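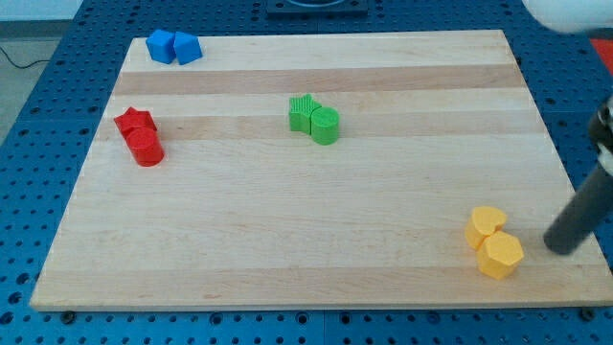

Colored blocks on a maple board.

Filed under: Dog Sports & Showing > Class Handouts

Ring Procedure for New Handlers, Session 2

Welcome back, everybody, and thank you for braving the November roads to get here. Last time we went over the seven groups and how a dog moves from its breed class up to the group ring, so tonight I'd like to slow down and talk about what the judge is doing while you're standing there with your knees shaking (mine still do, by the way).

A judge is comparing each dog to the written standard for its own breed. People in the seats forget this all the time! They see a beagle next to a borzoi and wonder how anyone could choose between them, when the question is which one comes closer to its own page. So please read your standard before next session, all of it, even the dull part about tail set.

The hands-on exam. Small breeds go up on the table, larger ones stay on the ground. Set the front feet first, then the rear, and keep the lead loose enough that the judge can feel the neck and shoulder. When the judge asks to see the bite, ask whether they'd like you to show it or would rather do it themselves – habits differ, and it is a polite question either way.

Gaiting. You will usually be asked for a down and back, sometimes a triangle. Look at a spot on the far side of the ring and walk toward it, and your line will stay straight. Wayne Petrenko, who taught me, used to make us do this with no dog at all, up and down the hall at Bevmont, and I felt perfectly silly and it helped enormously.

A word about entries. The Wadanen show had 251 dogs last year and 46 of those were in the hound group, so the hound ring ran well past lunch. Check the judging program the night before, be ringside early, and have your armband on before your class is called.

For next time: practice the down and back at home, a few minutes a day is plenty, and bring a thin show lead and whatever bait your dog likes best. Soft cheese is fine, but please keep it in a bag – the Skukum hall has carpet.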